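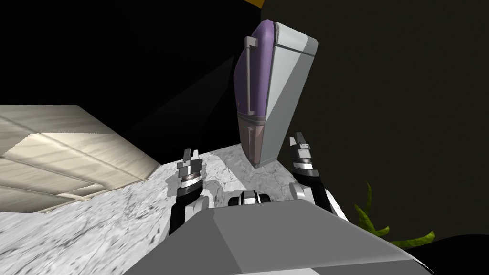 公開デモで使われたシミュレーション画面。紫色の容器と2本のアーム

印刷する | メールで送る

双腕ロボットの開発を手がけるTistwoodが2026年4月18日、Hirvilleの開発室を一般に公開した。当日の説明役を務めたViera Murín氏に、デモの合間に話を聞いた。

公開されたのは、家庭内の作業をシミュレーション上で行う「Dultus」という開発環境である。来場者は4人ずつの組に分かれ、画面の前で説明を受けた。

「実機を見たいという方は多いです。ただ、私たちの仕事の大半は画面の中で進みます。今日はその普段の様子を見てもらうことにしました」とMurín氏は話す。

題材に選ばれたのは、大きな紫色の容器を扱う作業だった。小さな部品をつまむ作業に比べて地味に見えるが、Murín氏によれば難しさの種類が違うという。

「大きい物は視界をふさぎます。手先のカメラだけに頼ると、容器の向こう側に何があるかわからない。それに傾くと重心が動きます。どこに手を添えるかで、その後の動きがほとんど決まってしまうんです」 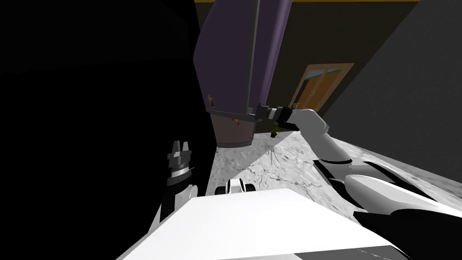
片手で下のほうに触れ、もう片方の手は空けておく。こうした左右の役割分担も調整の対象になる。「両手を同時に使えばいいと思われがちですが、空いている手があると次の動作に移りやすい。どちらの手を先に出すかは、今も試している途中です」

開発チームは3人。同じ作業を条件を変えながら一晩に600回走らせ、翌朝に結果を確認する。失敗した回の記録は担当者が目で見て分類している。

「数字だけ見ていると、同じ失敗に見えるものがあります。映像で確認すると、片方は手の角度の問題で、もう片方は床との接触の計算の問題だったりする。そこは人が見たほうが早いですね」

会場からは、シミュレーションの結果が実機でどこまで通用するのかという質問が出た。Murín氏は、摩擦や物のやわらかさの再現がまだ十分ではないと答えた。接触の計算部分は協力会社のBednárikと共同で作り直しており、9月に新しい版へ切り替える予定だという。

「床の上で物がすべる感じは、今の版だと少し軽すぎます。切り替えたら今日と同じ作業をもう一度やって、差を確かめます」

背景に扉や植物まで作り込んでいる理由も尋ねた。

「何もない部屋で学習させると、物の多い部屋に入ったときに認識が乱れます。明るさも変えます。暗い部屋は見学の方には見づらかったかもしれません」

次回の公開は新しい版への切り替え後を予定している。見学の時間は今回と同じ2時間で、申し込み方法は決まり次第、同社が案内する。

このページを印刷 | この記事をメールで送る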